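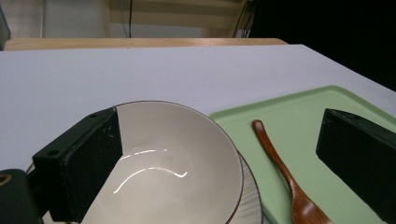
Gallery: Setting a Place by Hand

Plelto is a small project on teaching everyday table tasks by demonstration. A person does the job with a gripper in each hand, cameras record it, and the recordings become training data for the arms. This page collects pictures from the tableware work, which ran through December at the Bailly workshop. The dish set is simple: a bowl, a plate, a tray and a spoon. Text is by Agathe Riviere, who also did most of the demonstrating.

The grippers

We used two hand-held grippers with plain black fingers. The fingers are blocks with flat faces, and they get scuffed quickly. We left the scuffs alone as long as the faces stayed flat, and swapped a pair when the edges began to catch on the tray rim.

The wrist view is close and low, and it loses things easily. Move a hand a little too far to the right and the dishes are gone from it, and most of what remains is white table and the room behind. Early on we threw those stretches out. Later we kept them, as the arms also have to cope with moments when there is little in front of them. Huguette Carré went back through the first batch and restored 52 recordings that had been cut for this reason.

The tray is often the last thing to leave the view. Its pale green is close enough to the white tabletop that the Boltusis tracking software lost the rim under dim light. A darker tray would have been easier, but the kitchen we are working toward uses pale ones, so it stayed.

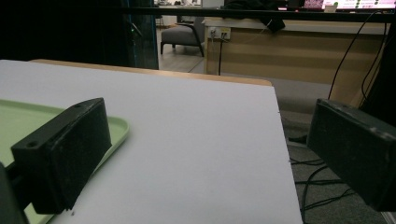
Both hands at once

The full set has 160 recordings, and 127 of them use both hands. One hand works at the plate and bowl while the other waits, open, or takes care of the spoon. The waiting hand matters more than we expected. If it drifts, the arms learn to drift too, so we settled on a rule: an idle gripper stays open and points at the table.

Each gripper carries a white marker plate with black dots, angled outward. The overhead tracking reads the dots to work out where each hand is. The plates have to stay clear of each other, which makes some crossings awkward — passing the spoon from right to left over the tray took a good deal of practice.

The spoon was the hardest item. It has a thin handle and a glossy finish, and it turns in the fingers if it is picked up too near the end. Grasping it a third of the way down worked best for us.

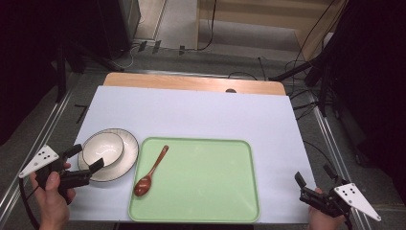 We kept each demonstration under 60 seconds. Anything longer usually meant a dropped spoon or a second try at the bowl, and it was quicker to reset the table and begin again. Failed tries were kept in a separate folder, with a short note on what went wrong.

The next round, under the name Flunirlow, will use the same dishes with a cup added and a patterned cloth on the table. Huguette is preparing the start positions now, and pictures from that work will go on their own page.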